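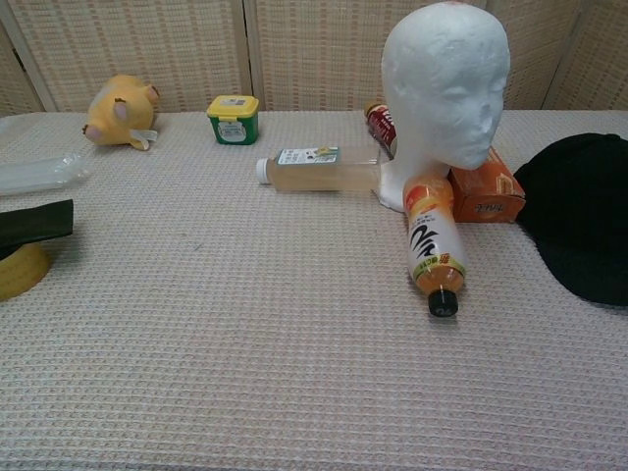

List home | Threads | By date | By author | Search

Re: [irkier-transit] Evening buses on the Trusthorpe line
9 Sep 2021

Dear all,

I answer below the message from last week, because I think two things in it should be corrected before the public hearing. Excuse me please if my English is sometimes stiff. I wrote this first on paper.

> The city wants to cut the evening buses between Lasell and Trusthorpe
> because "the ridership does not support the service." They say only 674
> boardings after 7 p.m. in the whole month of August. Is this number even
> real? My bus at 8:10 is half full every night. I think they count only
> the people who pay with the card. Also, if they cut the evening, the
> people from the Szénási plant have no way home after second shift. We
> should say at the hearing that the count is false and demand a new one.

First, the number. I asked the transit office for the records and received them after nine working days, which I find acceptable. The number 674 is in the records, so it is real in this sense. But it is not the number of all boardings after 7 p.m. It is the number of boardings at stops inside the Irkier city limit. The last four stops of the line, from the water tower to the Trusthorpe depot, are in the county, and they are on a different sheet. The city report used the first sheet only. On the second sheet there are another 101 boardings for the same month and the same hours.

So the claim that only card payments are counted is not correct. The counter is above the front door and it counts everybody who enters there. I would ask that we do not repeat the card story at the hearing. If the office can show that one of our points is wrong, the council will not listen to the others.

I must also say that even with the county stops the total is 775, and this is not a big number for a month. We should be prepared for that. I looked at the older sheets, and in the same month two years before, the total was a little more than 2000. A large part of this difference comes from the pandemic. Another part, in my opinion, comes from the timetable, which was changed in spring. Before the change there was a bus every 30 minutes until 10. Now there is one every hour, and the last one leaves Lasell Square at 9:15. A person who finishes work at 9:20 cannot be counted on a bus that has already left.

This brings me to the second point, the plant. The second shift at Szénási ends at 11 p.m., and it ended at 11 p.m. also before the spring. There was never a bus home for these people, at least not on this line. What the evening bus does is bring people to the start of the night shift, and it takes home the office cleaners and the kitchen workers, who finish between 7 and 9. I suggest that we speak about these riders. I know several of them from the 8:10, and two are willing to speak if somebody can go with them, because they are nervous about the microphone.

Third, the money. The report says that the city saves 900 dollars per week by ending the evening service. I could not find how this was calculated. The drivers are paid for the full shift until 10 in any case, as I understand the contract, so perhaps it is fuel and cleaning only. If somebody on this list can read a transit budget better than me, please write. The table I mean is on the last page, in very small print.

My proposal for what we ask at the hearing:

- that both sheets are used, city and county, and the report is corrected
- that the cut is postponed until after the school year has started and there are two normal months to count
- that the last bus leaves Lasell Square at 9:40 in place of 9:15, as a trial

The third one costs almost nothing if I am right about the driver shifts. If I am wrong, then we should ask only for the first two.

To speak you must register at the clerk's desk before the meeting begins. Each speaker has three minutes and they do stop you. Written comments are also accepted, on paper or by e-mail, but they must have the words "Trusthorpe line" in the subject or they go to the general box.

I can send the two sheets to anybody who wants them. They are scans and not very straight, but readable. The list does not allow attachments of this size, so please write to me directly and not to everyone.

With kind regards,
a rider from the Depot Road stop

Recent in this list:
Bench removed at Lasell Square, who do we call?
Hearing room changed, use side entrance
Re: Re: Transfer tickets not valid on Sunday
Bike rack on the front of the bus broken again
Minutes of the riders' meeting, August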